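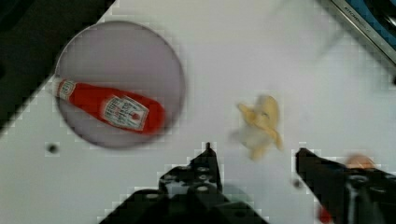

Tadeo Tapia wrote to us in October that our sauces taste like the ones his grandmother made at home, only with less vinegar, and he asked who we are and where we cook. He was not the first to ask, so we finally made this page.

We are Petberg, a small maker of table sauces and pickles. Our kitchen is in Cernach, in the old dairy behind the bus station. The company was started by two sisters of the Yáñez family, who sold tomato sauce and green pepper relish on the market from one table. The table is still with us — it stands in the office and holds the printer.

Today we are 51 people. We make 200 jars in one batch, and we don't wish to make the batch bigger. With a larger pot the onions on the bottom become dark before the top is warm, and the taste goes bitter. We tried it for one summer and went back.

Our tomatoes come from farms in the Erkton valley. We pay the growers at delivery. In the winter months we cook from tomatoes which we have put up ourselves in August and September, and on the label you find the month of cooking.

We sell to shops, school kitchens and small restaurants. Last year 679 customers ordered from us directly, and many of them send back the empty jars. For this we thank you very much. Please wash them and leave the lids off.

Visitors are welcome in the shop from 9 in the morning until 4 in the afternoon. The kitchen itself can be visited only by groups, after agreement with the office. Please call extension 1337 and let it ring a little — the telephone is far from the stoves.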